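Renting an arm by the month: Mayu Honda on the Zindale kit

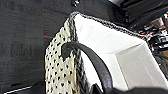

Mayu Honda handles returns for Grasum, a resale business that takes in handbags, cleans them and lists them online. In August she began a trial of the Zindale kit, a rented package from Ivness that includes a small arm, a gripper with a camera at the wrist, a padded work surface and the software that ties them together. Her test bags are chosen to be awkward. One is white, with a perforated-looking side panel, a black-and-white braided trim around the opening and a glossy black handle that swings across the lining. "If it can deal with that handle, it can deal with most of what I get," she said.

The job she wanted help with is inspection. Every bag that comes in has to be opened and checked inside for marks, and somebody has to write down what they find. Honda did all of that by hand before the trial, usually in the afternoon after the deliveries had been unpacked.

"The outside is quick. You look at the corners, you look at the hardware. The inside takes time. You have to hold the thing open with one hand and move a lamp with the other, and then you put it down to type."

The Zindale is sold for light handling of soft goods. Ivness rents it for $545 a month with a minimum term of six months, and the price covers remote support and replacement gripper pads. It does not cover the bench. Grasum already had one from Bouchard, a local shop fitter, and Honda said it took the weight without any changes.

Tyson Petrenko set up the kit for Ivness and stayed for two days. I asked him what customers usually get wrong at the start.

"They put the bag in straight, facing the arm, like they would for a person," he said. "A tilted bag is easier. The camera wants to look down into the opening, and you want the gripper coming in from the side so it doesn't block its own view."

Honda agreed that this took some practice. She now keeps a folded towel at the bench to prop up bags that won't stay open. Placing a bag takes her 20 seconds, and she would like that to be shorter.

Once the bag is in position, the arm moves the handle out of the way, takes a set of close pictures of the lining and sends them to a screen next to the bench. The software marks places where it thinks it sees a stain or a pulled thread. Honda accepts or rejects each mark, and the accepted ones go into the listing.

She is happy with how it does on pale linings. Small specks near the top edge get picked up, including ones she says she would have passed over at the end of a shift. Dark linings are a different matter. "On black satin it marks every fold. I spend longer saying no to things than I would have spent looking."

Petrenko did not argue with that. He said the software has trouble telling a crease from a stain when there is little contrast, and that an add-on lamp is the current answer. The lamp costs extra. Honda has asked to borrow one before she pays for it.

Handles were the other problem. A stiff handle stays where the gripper leaves it. A soft strap slides back, sometimes into the opening, and the arm then has to try again. The kit stops after two failed tries and calls for a person. Honda thinks that is the right number. "I don't want it fighting with somebody's bag. I'd rather walk over."

I asked whether the gripper had damaged anything. She said there had been one scuff, on a patent leather tote, in the first week. The pads had picked up grit from the bench. Petrenko's instructions say to wipe them daily, and she had not been doing it. She does it now before the first bag and again after lunch.

The cables bother her more than she expected. They run along the arm and down beside the work surface, and she has to watch for them when she reaches across with a large bag. Petrenko said Ivness sells a sleeve that holds them together, but that some customers take it off again when they need to swap a part.

Neither of them described the kit as a replacement for a worker. Honda still places every bag, decides on every mark and writes the part of the listing that covers smell and wear. What she gets back is the time with the lamp. While the arm works on one bag, she measures the next.

Grasum has not decided whether to keep the kit past the first term. Honda would keep it for pale and medium linings and go on checking the dark ones herself, unless the lamp changes her mind. She also wants the software to let her type a note against a picture, which at the moment means switching to another window. Petrenko said that request was already on his list.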